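Subject: Re: [grondgate-buyers] Moving the fruit order to Dultamer boxes
From: Juniper Lindqvist
To: grondgate-buyers list
Date: July 30, 2019

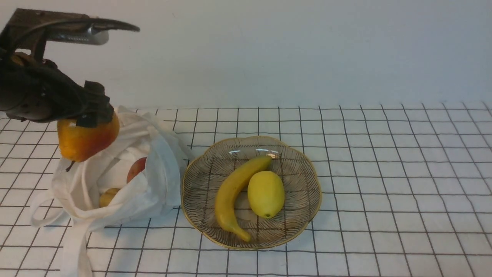

An apple over the mouth of a bag.

Shafiq, thanks for writing this up at such length. I have read it twice and I am still not on board, so I'll answer piece by piece.

Shafiq Khan wrote:
> As most of you know, Dultamer has offered to take over our weekly fruit
> order from Makside starting in November. They would deliver a mixed box
> to each household, already packed, with no sorting on our end. The price
> works out to 31 dollars a box every two weeks, against the 36 we pay now
> for the same period.

I don't believe it is the same thing at two prices. The 36 is what we pay Makside for fruit we pick out ourselves from an open crate. The 31 is what Dultamer wants for whatever they decide to put in a box. I asked their office for a packing list from any past delivery, one would have done, and got back a leaflet with the word "seasonal" all over it. Seasonal in November where we live is apples, pears, and more apples. I like apples. I would still like to know how many pounds of them I'm paying for, and of what kind.

If somebody has a weight in writing, please post it. Until then I can't tell whether the new price is lower or higher, and I don't see how anyone else on this list can either.

> Their fruit is picked and delivered within two days, so it will be
> fresher than what we get now.

Picked within two days of what? The leaflet says "from our door to yours in two days." Their door is a warehouse. An apple that sat in cold storage since last fall can leave that door in the morning and reach me by supper, and the sentence is still true. There is nothing wrong with storage apples in spring, that's how everyone eats apples in spring, but I don't want to be told they're fresh off the tree.

Makside has never made any claim at all about freshness. You bite into one and find out. I had a mealy batch from them last winter and said so on this list, and Lies wrote back that hers were fine, and then it came out that she'd had a different kind from the same crate. So I'm not holding Makside up as perfect. I'm saying I know what their faults are.

> The boxes are also greener. Dultamer says that packing by household
> cuts waste by a third compared to loose fruit.

Compared to whose loose fruit? A supermarket bin where people squeeze everything and walk away, maybe. We are a buying club with one crate table and our own bags. What doesn't get taken goes to Rokeya, who makes it into sauce and brings the sauce back. I would like somebody to show me the waste we're cutting.

Meanwhile the box comes with a liner, a lid and a paper tray for each layer. Dultamer says they take those back. Aaliyah used them at her old address and told me she had 5 sets of trays piled up in the hallway before she started putting them out with the trash. That's one household, and maybe she had a bad driver. I'd still want the pickup schedule in the contract and not in the leaflet.

> I think we should also be honest that the sorting evening is a burden.
> It takes a couple of hours and the same few people end up doing it.

This is the part where I agree with you, and I wish it had come first, as it seems to me to be the real reason behind the rest. The sorting is tiring and the turnout is bad. I've skipped it myself more than I should have. If the proposal were "let's pay somebody else to do this because we're tired," I would think about it seriously and might even vote yes. What I don't like is dressing it up as cheaper, fresher and greener when none of the three has been shown.

There are also smaller things we could try before giving up on the crates. When I was in the Sikder club they didn't sort at all. The crates stood open from four to eight, there was a scale and a price sheet, and you weighed your own and wrote it down. Did people cheat? A little, I suppose. The book came up short now and then and they added a few cents to the price. It was a lot less work than what we do, with the lists and the names taped on bags. Lies, you were there longer than I was, so correct me if I'm remembering it too kindly.

> Several other groups in the area have switched and they are very happy.

Which ones? I know of one, and their coordinator gets her own box at a discount for the referral. She told me so herself and there's no secret about it, but I wouldn't call it a neutral opinion. If there are others, I'd like to talk to a plain member, somebody who only eats the fruit.

> If we sign before the end of the month they will waive the setup fee.

I don't know what there is to set up. They have a truck and we have addresses. A fee that disappears if you hurry was never a fee, and I would be against signing on that basis even if I liked everything else. It is the end of the month already. If they want our order in November they'll want it just as much next week.

So here is what I'd ask for before any vote:

A weight per box, in writing, with a range if they need one.
The names of the varieties for one past delivery, any month.
What happens when a box is short or spoiled, and who you call.
The tray pickup in the contract.
How we get out. The draft you forwarded renews by itself and I couldn't find the notice period anywhere – maybe it's on a page that didn't scan.

I'm willing to call Dultamer about the first two if that helps. Shafiq, please don't take the tone personally, you did the work of getting a quote and the rest of us didn't. I've just been sold a lot of boxes in my life.

One other matter while I'm writing. The scale reads heavy again when it's cold in the room. Rokeya thinks it's the battery. I put in a new one and it made no difference, so please check it against a bag of sugar before you charge anyone for plums.

Juniper

--
You are getting this because you are subscribed to grondgate-buyers.
To stop, send a blank message with "leave" in the subject line.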